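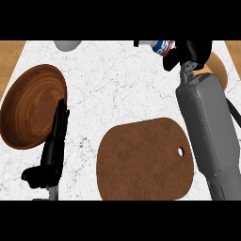
How long do I wait before sealing a new marble counter?

Give it 22 days after the install, then seal. The adhesive and any water left from cutting need time to leave the stone, and sealer traps whatever is still in there.

Asked by kitchen_in_progress
July 7, 2018

More detail so people don't have to guess. White marble, gray veins, honed not polished. Went in last week. The installer (Gunton, local outfit) said seal it right away, my sister says never seal it at all, and the bottle I bought says two coats but nothing on when. Already have a faint ring by the stove from a lemon half. Is that a stain? Will sealer fix it? Also is the Butix stuff any good or should I take it back. Paid more than I wanted to.

Assunta Lo Presti

The 22 days up top is what my fabricator gave me and I stuck to it. Did three kitchens that way, two of them mine.

The lemon ring is not a stain, it's an etch. Acid eats a little of the surface and leaves a dull spot. Sealer does nothing for that, before or after. Sealer is for things that soak in — oil, coffee, red wine. Two seperate problems and people mix them up all the time.

For the ring, honed is easier to fix than polished. Get a marble etch powder, wet the spot, rub with a damp cloth in small circles, rinse, look at it dry. Try the corner behind the toaster first. If it's deep enough to catch a fingernail call somebody.

How to seal, quick version:
Clean with plain water and a drop of dish soap the day before. No vinegar. Let it dry overnight.
Wipe on a thin coat, small area at a time.
Wait however long the bottle says and not longer. Wipe off every bit that hasn't soaked in or you get a haze.
Second coat after the first has dried.
Stay off it for a day.

To check later, put a spoonful of water on it and come back in 15 minutes. Dark spot means time to reseal. Mine lasts a year by the sink, more elsewhere.

Never used Butix so can't say. I use Durkia, the one for natural stone. Check yours says penetrating on the label. If it says topical or "high gloss coating" take it back.

Adelmo Martinelli

Disagree a little on the wait. Depends on glue, weather, how thick the slab is. I've sealed after a week in a dry July and it was fine. Darker patches near the seams mean moisture, so wait till those even out. If they don't, call the installer.

Also get a quote before buying three bottles of anything. Caruso wanted 900 dollars to hone and seal mine, which I laughed at, then a guy two towns over did it for 500. Still a lot. But my ethces were everywhere, years of tomatoes.

Cutting boards and trays. Wipe up wine fast. That's most of it.

stonecold_162

just get quartz lol

Assunta Lo Presti

She already has the marble. Not helpful.

kitchen_in_progress

Ok thanks all. Checked, mine says penetrating, keeping it. Will wait the 22 and try the powder on the ring this weekend. Do I need to keep the soap off it till then or is normal wiping fine?

Assunta Lo Presti

Normal wiping is fine. Mild soap, rinse, dry with a towel. Skip the sprays with lemon in them, and most bathroom cleaners too.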